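The Reading Room at Wodbridge: a few pictures

Welcome, and thank you for finding your way to our little gallery! When we took on the upstairs room at Wodbridge it had a brown wooden floor, a good deal of dust and not much else, and we have been filling it bit by bit ever since (rather more slowly than we hoped, if you remember the plans we handed round in September). The rent is paid by the Jornetti fund, which gave us 2,000 pounds to get going, and we have tried to spend it on plain things that will last.

So many of you have written to ask what the room is like now that it seemed easier to put up a page than to answer every letter, though we have loved getting them. The groups that meet up here are the Zavala language circle, the Cirnar walkers when they are planning their routes, and the Saturday-style quiz crowd, who will meet on any evening you care to offer them. Room bookings are 8 pounds an hour and the number to ring is extension 432.

The whiteboard was the thing people asked for most, and we did go back and forth over whether to screw one to the wall. In the end we chose one on a stand, so that it can go wherever the chairs happen to be.

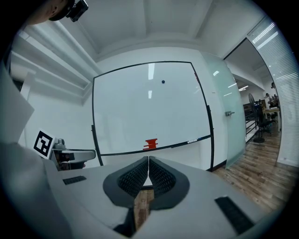
Page last changed: Apr 8, 2018

The big whiteboard on its black stand, with a marker lying ready on the tray. The small dark blue ball near the top is a bit of cheer on all that white, and so is the bright red something down on the tray. Please do put the cap back on the marker when you have finished, and if you need more pens they are kept in cupboard 111 on the landing, along with the cloths and the spare paper. More pictures will go up once the shelves are in.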